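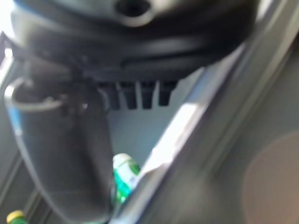 The gripper at the demonstration bench, with a white-capped bottle behind it.

About Hastutari

Welcome, and thank you for stopping by! We are a small automation training school on the ground floor of an old mill building in Grelell, put up in 1910 and still standing on its original brick arches. We teach grown-ups of every age and background how to set up, run and look after robots that pick things up and put them down again. If that sounds like a modest ambition, come and try it one morning. Most of our students go home that first day with a new respect for their own hands.

How we got started

Hastutari began with Teodora Softić, who spent a good part of her working life in packaging plants and grew tired of watching new machines arrive with a thick manual and a two-hour lesson. She wanted a place where the person who would be standing next to the robot on the night shift could ask every question that came to mind, including the ones people are shy about asking in front of the boss. She and Mateja Babić rented one room, bought a secondhand arm and a workbench, and taught the first course with a kettle on the windowsill and extension cords taped along the floor.

We have more room these days, and much better wiring, but the kettle is still with us. So is the habit of stopping the lesson when somebody looks puzzled.

What we teach

Our main course is called Evus, and it runs for 24 evenings. You begin with the safety rules and the stop button, go on to moving the arm by hand, and after that spend a long and very enjoyable stretch on grasping. Bottles get a whole unit to themselves. They look like the easiest thing in the world to pick up, and then you meet a tall one, or a half-full one, or one with a cap a bit wider than you expected, and you find yourself thinking hard about where the fingers ought to close and how quickly the wrist ought to turn. We also spend time on wrist cameras, and on learning to read what they show you, which takes some getting used to when the gripper itself fills so much of the view.

Girard is our shorter course, meant for people who already work around machines and want to get better at finding faults. Dušan Kneževič leads it, and he has a wonderful way of setting up a problem and then wandering off to sharpen a pencil while you work on it. Groups are limited to four people at a bench, so everybody gets a proper turn at the controls.

Our open days

If you ask our former students how they found us, a good many will say they came along to an open day with a friend or a brother-in-law and ended up staying until we turned off the lights. We hold one every September, and we make smaller visits possible all through the year for schools, employers and families – just write to us first so we can have a bench ready.

The demonstration is the part everybody remembers. Amra Vukčević runs it, and she likes to begin slowly, bringing the gripper in over the bench and talking through each move as she makes it. She'll explain why she is coming in from one side, what she is watching for, and when she would stop and start over. Then she hands over the controls (yes, to you, if you'd like!) and stays right beside you while you have a go. Children are welcome to try as well, with a grown-up along.

We don't rehearse these visits to make them look perfect. Sometimes a grasp slips, or the arm pauses to think, and Amra will happily take the group through what went wrong. Visitors have told us they learned more from those few minutes than from all the smooth runs put together, and we are inclined to agree with them.

After the demonstration there is coffee, tea and usually a walnut cake, and you can walk through the workshop and talk with current students about their projects. Todor Janevski looks after the benches and spare parts, and he is the person to see if you want to know how a finger pad is changed or what a particular cable does. Give yourself plenty of time if you ask him about cables.

Planning a visit

The entrance is on the canal side of the building, through the green gate. There is a ramp to the left of the steps, and parking for bicycles in the yard. Please wear closed shoes, tie back long hair, and leave scarves and loose jewelry on the hooks by the workshop door. Most visits take around 2 hours, including the coffee, and there is no charge.

You can reach the office by phone or through the contact form, and Mateja reads every message herself. She'll send you directions, a list of free dates and a form for any food allergies.

Page last updated February 22, 2021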